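I was up until two in the morning again reading the Linbridge files, so forgive me if this one rambles.

If you're new: Linbridge is the bank robbery I've been going on about since August, the one where two men walked out with the contents of 595 safe deposit boxes and the bank didn't notice until a customer came in for her passport. The county finally put the case papers online after the last appeal ended, all 1,926 pages of them, and I have read way more of those than is good for a person with a job.

What gets me is the van. Everybody who covered the trial went on and on about the drill (yes, fine, it was a big drill) but the van is how they got caught! It was rented from a little outfit called Lukel, paid in cash, returned a day late. The clerk charged a late fee and wrote the mileage on the back of the receipt. The men had told police they only drove it across town to move a couch. The mileage said they'd gone almost 1,000 miles. That's some couch.

So the detectives drew a circle on a map and started calling storage places, and on page 3-something-hundred there's the list of every call they made, with little notes like "rude" and "call back after lunch." I love that list. I could read a whole book of that list. 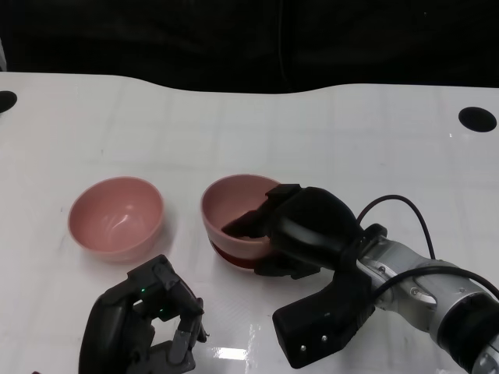
The storage unit was under the name Vornov, and that's where I start to have doubts about the official story. The prosecutor said it was just a made-up name. But there's a second lease, same handwriting as far as I can tell, signed Bălan, and it never came up at trial – not once. Was there a third guy? I kind of think there was a third guy.

My sister thinks I need a hobby. I told her this is the hobby.

Next time I'll get into the second lease properly, plus the $3,000 that showed up in a coat pocket and what the defense tried to do with it. If you've read the papers too and I've got the dates on the leases mixed up, please tell me in the comments.

This site uses cookies to give you the best experience. By continuing to browse you agree to our use of cookies. Accept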